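By Priya Benavides
Jun 4, 2020
882 shares | 80 comments

My town, Susstead, wants to fine people 300 dollars for hanging laundry where the street can see it. I have read the proposal twice and still can't find the victim.

We are told that sheets on a line lower the tone. The tone of Susstead is a tire shop and a pond. My sheets are the nicest thing on the block, and they smell of outdoors.

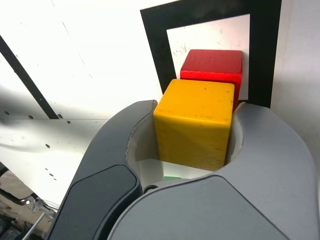
So who gains from a ban on clotheslines? Mostly people who sell dryers, and one or two neighbors who have run out of hedges to measure.

My neighbor Mitra Moradi has dried her clothes in the yard since before the pond had a fence. She'd need a dryer, a vent and a bigger electric bill – all so that a passing driver is spared her pillowcases. 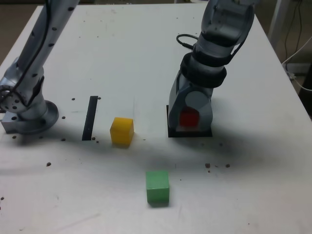 Two silver arms over a white tabletop.

The vote is in September. I plan to attend in a shirt that dried on Tuesday, in full view of everyone.

Contact us | © 2020 Susstead Weekly | Back to top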